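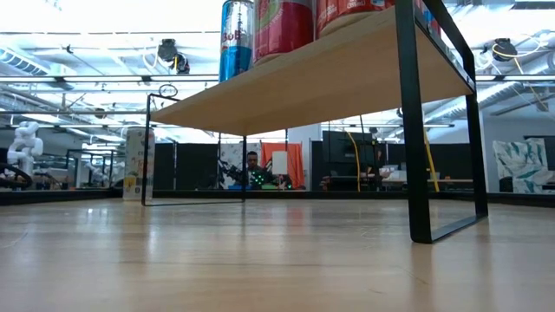

Unit 4: Wood Movement and Moisture Content
Notes for the Friday section (F. Fekete)

4.1 Definitions

Moisture content (MC) is the mass of water in a piece of wood divided by its oven-dry mass, given as a percentage. Green lumber of some species has an MC above 60 percent. Values over 100 percent are possible, as the divisor excludes the water.

Water is held in two ways. Free water sits in the cell cavities and leaves first. Bound water is held in the cell walls. The point at which the cavities are empty and the walls are still full is the fiber saturation point (FSP). It differs by species; use 28 percent in the problem set unless told otherwise. Above the FSP, loss of water changes weight but not size. Below it, the wood shrinks as it dries.

4.2 Direction

Shrinkage is not equal in all directions. Tangential shrinkage (along the growth rings) is the largest, often close to twice the radial value. Shrinkage along the grain is small enough to ignore in furniture work, except in juvenile wood and reaction wood.

The difference between tangential and radial movement explains cupping in flat-sawn boards. As the board dries, it cups away from the heart side.

4.3 Estimating the change in width

change = width x coefficient x change in MC

The coefficient is the fractional change in width per one percent of MC. It holds only below the FSP.

Worked case: a flat-sawn panel 20 inches wide, coefficient 0.003, going from 10 percent to 6 percent MC.

20 x 0.003 x 4 = 0.24 inch

A panel fixed rigidly across that width will split or pull its fasteners. Slotted holes, buttons and figure-eight clips all allow the movement. Glue a cross-grain batten at one point only - normally the center - and let the ends slide.

4.4 Sheet goods

Plywood moves far less across its face because each layer restrains the next. Thickness still changes. Particleboard swells mainly in thickness and does not fully recover on drying.

Reading for next time: Backlund, chapter 2. Problems 1 through 6 are due in March, before the finishing unit. Show units at each step.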